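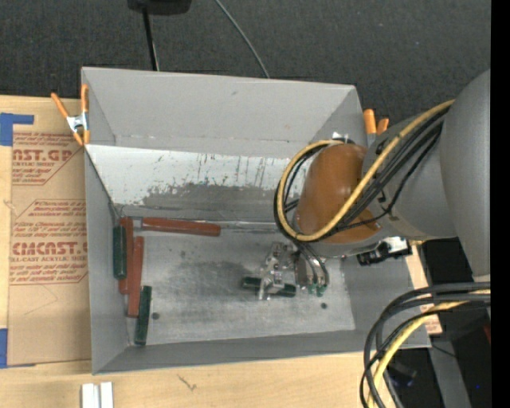 Chapter 23
Message Queues

Most programs in this book so far have called each other directly. One program sends a request, waits, and gets a reply. This works well until the receiving program is slow, busy, or down for repairs. Then the sender has to wait too, and the delay spreads.

A message queue sits between the two. The sender, called the producer, writes a message to the queue and goes on with its work. The receiver, called the consumer, reads the message when it is ready. Neither one needs to know if the other is running.

The idea is old. The teaching system used in this chapter, Ostex, stores its messages in a plain log file, a design that would have made sense to a programmer in 1973. We will write a small producer and consumer for it in Java, using the Ekar client library from Chapter 22.

Queues bring problems of their own. A message may be delivered twice, or two messages may arrive in the wrong order. A queue can also fill up - the default limit in Ostex is 3000 messages - and the producer must then decide whether to wait, drop the message, or report an error. Section 23.4 covers each choice.

Before you start, you should be able to:

Open and close a network connection in Java
Start a second thread and stop it cleanly
Read a stack trace

If threads are still new to you, review the exercises on page 118 first.

23.1 A First Producer

Create a new project and add Ekar to its list of libraries. Our producer will send one short text message and exit.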